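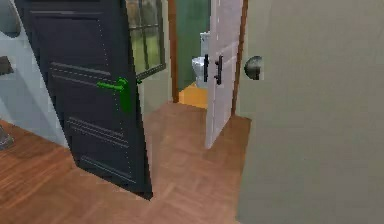
Picture: Umesh Negi

Why do doors creak?

You come home late, you want to be very quiet, and then the door says "eeeeek". Everybody in the house has heard you. Where does this sound come from?

A door turns on hinges. A hinge is made of two flat metal pieces and one thin rod, which is called the pin. One flat piece is fixed to the door and the other one to the wall side. When you push the door, the metal turns around the pin.

Stick and slip

Metal looks smooth to our eyes, but under a strong microscope it has small hills and valleys. In the hinge these hills press on each other. For a very short moment they hold together. This is the "stick". You push a little more, and suddenly they let go. This is the "slip". Then they stick again, and slip again, many times in one second.

Each slip gives the hinge a small shake. The shaking goes into the door, and the door is big and flat, so it moves a lot of air. Our ears catch this moving air as a sound. If there are 800 slips in one second, you hear quite a high note. If there are only 52, you hear a deep groan, like an old man getting up from his chair.

The same thing happens when a violin player pulls the bow over a string. So a violin is a cousin of the creaking door, but with better manners.

Why only sometimes?

Perhaps you know a door which creaks in winter and is quiet in August. Wood takes in water from the air and grows a little, and in dry air it becomes smaller again. Then the door hangs in a slightly different way and presses on the hinge in another place. Rust and dust also make the metal rough.

Try it yourself

You need a clean drinking glass with some water in it. Wet your finger and move it slowly around the edge of the glass, 20 times if you must. Do not press hard. After a while the glass begins to sing. Your finger is sticking and slipping, the same as the hinge.

How to stop a creak

Ask an adult to put one drop of oil on the pin and then move the door open and shut a few times. The oil fills the valleys, and the hills can slide past each other. Keep your fingers away from the hinge side, where they can be pinched very badly.

New words
Friction: the force which slows things down when they rub together.
Pin: the thin rod in the middle of a hinge.

19 January 2018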